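Moving the beans

I changed the bean bed this year. For six seasons it ran along the south fence, and every July the leaves at the far end went yellow and papery while the near end did fine. I blamed the seed, then the water, then the fence. Last fall I finally dug a trench at the bad end and found a layer of old driveway gravel a hand's width down. Whoever had the house before us must have buried it there.

So the beans are now beside the shed, where the soil is deep and dark and the hose reaches without dragging it over the onions.

I used the move as an excuse to fix my spacing. I have always sowed too thick. My neighbor Hye-jin Moon sets hers on a square layout, same distance in both directions, and she gets more off one short bed than I got off my whole fence.

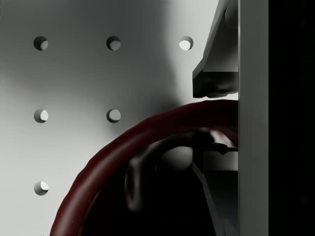
Holes in rows, evenly spaced.

I made a planting board from a scrap of shelf and marked the holes with a tape measure. Two seeds to a hole, then I pull the weaker one when the first true leaves open. It took most of an afternoon. I sowed a pole bean I only know as Tallau, from seed Da-eun Ban mailed me in an envelope with no instructions, and a row of bush beans for the freezer.

The Tallau was slow. For two weeks I had bare dirt and one very healthy thistle. Then most of it came up over a couple of days, and by the end of the month it was at the top of the strings – I had to add a second crosspiece.

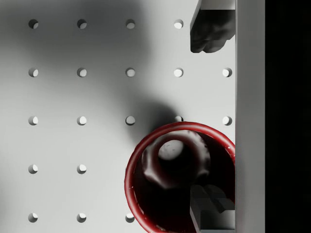
Shade was the part I had not planned for. The shed blocks the sun until nearly ten in the morning, and the plants closest to it are a good foot shorter than the rest. I went out with coffee a few mornings in a row and watched where the line fell. It had a soft edge, like the gray shadow over the upper left of that white board, with the holes farther along in brighter light. The plants right on the edge of it look fine. I think lettuce could go in the dark corner next year, and the beans could start one row out.

The old bed is going to be thyme and sage, which can have the gravel. Shona Rankin has promised me cuttings if I bring my own pots. I still need to take the strings down from the fence and find somewhere to put the poles.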